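Up far too early, kettle on at 5.40, and I've already swatched the new Lamptey cream blush up my entire left arm like a human paint chart. It's November and it's already sticky out, so if I'm going to work out whether this stuff melts off my face, today's the day.

So, the shade is called Prurico (no idea, don't ask me, it sounds like a rash) and I've wanted it since winter. In the pan it's a dusty terracotta, a bit dull really, and I nearly talked myself out of it at the counter. On the skin it goes much pinker, almost a watermelon once you blend it out, and I'm so relieved! I already own enough brown blushes to plaster a wall with. Two dabs on each cheek was too much. One dab, patted in with the ring finger, and then I used whatever was left on my finger across the nose, and that was lovely.

Ducked out mid-morning for a drink and a bit of a wander before it got properly hot.
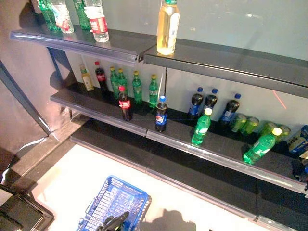 Drinks shelf, green bottles on the left, and a pale yellow one further along.

Back home by lunch and the blush was still there, which I honestly did not expect. The nose had gone a bit patchy but that was me fiddling with my sunnies. I'd put it over the Seten tinted sunscreen, no powder, and usually anything creamy on top of that one slides straight down to my jaw. I'm going to try it again tomorrow with powder just around the nose and see if I like it as much. I suspect I won't, I like looking a bit dewy, even if Mum says it looks like I've run for a bus.

The money bit, for my own shame later. The blush was $40. I said no more spending until the new year and then I got the matching brush as well, so that's that promise gone. In my defence (there isn't one) my old brush has been shedding and I've been picking hairs off my chin for weeks. The new one is denser and quite short in the handle. Jury's out. It picks up heaps of product, so with this formula I think fingers are still going to win. 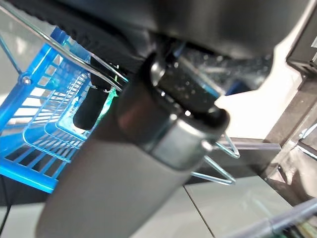 I also finally did something about the lipsticks this arvo. They've been living in a shoebox since the move, all rolling about, half of them with the lids cracked, and I never wear any of them as I can't see what's in there. What I'd like is a basket with open bars, the bright blue plastic sort, so the light gets through the gaps and I can find a colour without tipping the lot onto the bed. For now they're in a mug and an old biscuit tin. Seven got binned – a couple smelt like crayons and one Drestus coral had gone properly grainy, and I was sad about that one, I wore it to death for a whole summer. Drestus don't make that coral any more, so if I ever spot another I'm buying it, promise or no promise.

6 pm check: left cheek still good, right cheek mostly gone (I sleep on that side and had a nap, so fair enough). Took it all off with the balm and it didn't stain, though the arm swatches are still faintly there, even after the dishes. Want to try it on my lips tomorrow. Need to buy cotton pads.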